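The basket that finally stuck: six months with the Rendham

I've bought a lot of laundry baskets. Wire ones that snagged every jumper, a canvas one that flopped over the minute it was empty, a big round thing that wouldn't fit through the laundry door with me attached to it. So when I say I'm properly fond of the Rendham, please understand the competition it's up against!

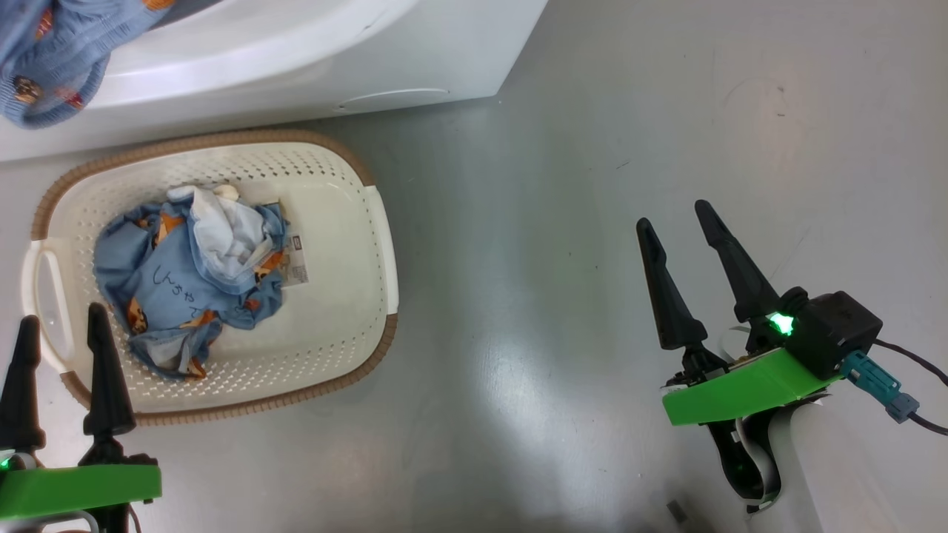 It lives on the floor right up against the washer, and that's the first thing I love. The shape is a plain rectangle with rounded corners, so it parks neatly and I can scoop the kids' things straight down into it (my youngest owns an unreasonable amount of pale blue with animals all over it). The sides are cream-white plastic full of little holes, and I haven't had that musty smell I used to get when a load sat until bedtime.

Then there's the rim. It's a tan, woven-looking border, and it makes the whole thing look a bit dressed up — my neighbour Fidelina thought I'd paid far more than I did. The handle is a cut-out in the end, big enough for a proper grip even with a wet load of towels.

Grumbles? A couple. Baby socks like to poke their toes through the holes, and the border collects fluff, so I go over it with an old toothbrush now and then. I'd also love a second colour. Grey, maybe.

Mine came from the homewares place in Hiltstead, where Vega on the counter let me carry it around the shop loaded with cushions before I decided. They had a taller one too, but I'd skip it if you're short like me. You end up head first in it looking for the last sock.

I'm going back for another one for the linen cupboard.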